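The Dredberg reunion, and why I'm keeping my money for now

Tuesday, June 10, 2025

So Dredberg are back. Five arena dates in September, a "career-spanning" set and a new single called Korkis, which the press release says was "captured live in one room". I've played it a good many times since Friday and I don't believe a word of that.

Listen to the drums. Every snare hit lands at the same volume with the same little tail on it. The old records wobbled all over the place, and that was half of why we liked them. On Andreadis, the second album, you can hear the whole band speed up going into the last chorus and then sort of apologise for it in the outro. Korkis sits at one tempo from start to finish and never breathes. If they were all in one room, they were all wearing headphones with a click in them.

Chae-won Hong, who I've been going to gigs with since college, thinks I'm being mean. Her view is that the singer is older, the voice has dropped, and a bit of studio tidying is only fair. I'd have more time for that if the chorus didn't sound like four of him stacked up. He never needed stacking.

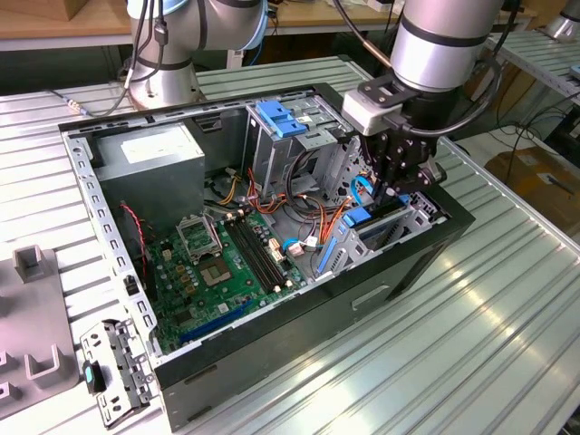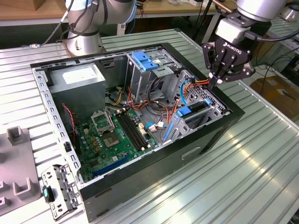
Computer on its side with the cover off, no processor in the socket.

Then there's the ticket business. The cheapest seat I could find was £80, up at the back and off to one side. Standing is £100. The "Zameo Package" is £469 and gets you early entry, a signed print and a "curated pre-show space", by which I assume they mean a bar. Zameo was a B-side! They played it twice, as far as I know, and both times somebody forgot the middle bit. Now it's a tier.

I wouldn't mind so much if I knew who was going to be on stage. The announcement says "Dredberg" and the photo shows three people, one of whom I've never seen before. Nothing about the original bass player, and she wrote most of the tunes people will be there to hear. I asked on the fan forum and got two answers, one saying she's rehearsing with them and one saying she hasn't spoken to them in years. Neither came with a source.

I did watch the rehearsal clip they put up at the weekend. It runs for 30 seconds and the sound is plainly the studio single laid over the top, as the guitarist has his hand off the neck during a chord change. Chae-won says all bands do that now. Maybe they do, but if you're selling me a live show I'd like to hear some of it live first.

She's bought two standing tickets anyway and says the second one has my name on it if I stop moaning by August. I've told her to ask me again when there's a proper line-up, or at least a recording with a mistake in it. Until then I've got Andreadis on in the kitchen, skips and all.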